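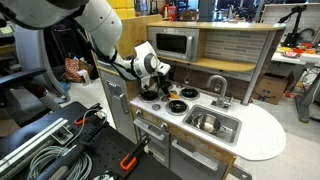
2 min read

October, bench notes, toy kitchen cell

Arm over the hob again this morning, fingers down towards the left rear burner. Pot in the sink, small yellow thing in between the burners. Starting the Azimi task list from the top: pick, place, pot to hob, pot back to sink.

Target is 300 clean runs before we hand over to Brutwood. They want 2000 by the end but thats their shift pattern, not ours.

Bench: both orange-handled clamps stay ON. Do not borrow. Rail stays where it is too, offsets are measured from it.

What's changed for us, for the Storker write-up:
- less lifting, far more watching. Eyes tired by three o'clock, more than arms ever were
- resets are the new job. Whoever resets sets the pace, and gets blamed for it
- people on lates feel left out of the tuning. Fair point. Move the handover to 2.30 so they get a go
- old tally sheet dead, nobody misses it

Run 111 binned, I started it with the wrong gripper file loaded. My fault. Put the file name on the start screen pls, big letters.

Prurkidau line still wants to know if this means fewer hands in the canteen kitchen. Told them I don't know. Need someone above me to say it properly, in writting, before the next trial and not after. They've got gear up there from 1978 and people who know every noise it makes. Ask them what's dull and what isn't before we choose tasks.

To do: cable slack at the wrist, check at full reach. Longer break between sets. Spare fingers, order two pairs.

We use cookies to improve your experience on this site. Accept all | Manage preferences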